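Re-oiling the back room floor, second attempt

The first coat I put on this floor four years ago was a water-based varnish. It wore through in the doorway within eighteen months and peeled at the edges of the worn patch, and there is no good way to repair a patch of varnish. You either sand the whole room or live with it. I lived with it until September, then hired a sander from Aebischer in Umton and took the lot back to bare wood.

The boards are pine, nailed to joists, with gaps of one to three millimetres. Most are full 2,000 mm lengths. The one under the window is 1,321 mm and was obviously cut to clear a pipe that has gone. I left it where it was.

Sanding took a day and a half. The belts went 40, 60, 100, and I stopped there. The instructions on the tin allow 120, but on pine a finer belt closes the surface and the oil sits on top for longer than it should. I tested both on an offcut. At 120 the offcut was still tacky the next morning. At 100 it was dry to the touch by breakfast.

Two notes on the machine. The dust bag fills faster than you expect and the sander loses suction well before the bag looks full, so empty it at half. And the edge sander leaves swirl marks that you won't see until the oil goes on. I went over the edges again by hand with the grain, kneeling, for most of an afternoon. There are still three swirls by the radiator.

The oil is Wosent hardwax in the clear satin. It isn't clear. Every clear oil I have tried on pine pulls the colour towards orange, and the wood carries on in that direction by itself as it gets light on it. If you want a pale floor you need a white-tinted first coat, and you need to test it on the boards you have. I wanted the warmer colour, so this cost me nothing.

Application was a short-pile roller, then a dry cloth ten minutes later to lift whatever had not gone in. The second step matters more than the first. Any oil left standing cures as a shiny patch, and the patch scratches white. I did two coats, the second on the Thursday evening with both windows open. The room stayed shut until the weekend and I put nothing heavy back for ten days. The tin says seven.

Oily cloths should be laid flat outside to dry, or put in a lidded metal tin with water. They can heat up and catch fire in a bin. This is printed on the label in very small type.

After ten days I poured a spoonful of water on an inconspicuous board and left it for an hour. No mark. I did the same with cold tea, which left a faint ring that came off with soap. Red wine I did not test. I also ran a small patch of Skistden's floor wax over one corner to see whether it added anything. It made that corner slippery and slightly yellow, and I took it off again.

That leaves furniture, where most of the damage to an oiled softwood floor comes from. Grit does the scratching and narrow feet do the denting. 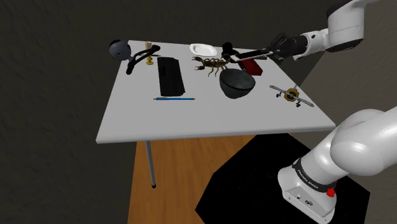 Pine dents at a fairly low pressure, and the finish has no say in it: oil soaks into the fibres and adds very little hardness. What counts is the load divided by the area of the foot. A white table on a thin grey metal leg looks light and may well be light, but once the top is as crowded as that, all of it goes down through a few small ends. I would put a hard disc of five centimetres or so under each leg, with felt glued to the underside of the disc. Felt alone compresses and the metal edge works through it. For anything with a proper base, a mat like the black octagonal one over the orange-brown boards spreads the load and can be lifted for sweeping. Check what the backing is made of before buying one. Some rubbers stain oiled wood, and the stain goes deeper than a light sanding will reach. My own mat is cork, cut from a roll, and I turn it every couple of months so the floor underneath darkens at much the same rate as the rest. The next job is the gap along the skirting, which I intend to fill with slips of the same pine once the heating has been on for a few weeks and the boards have finished shrinking.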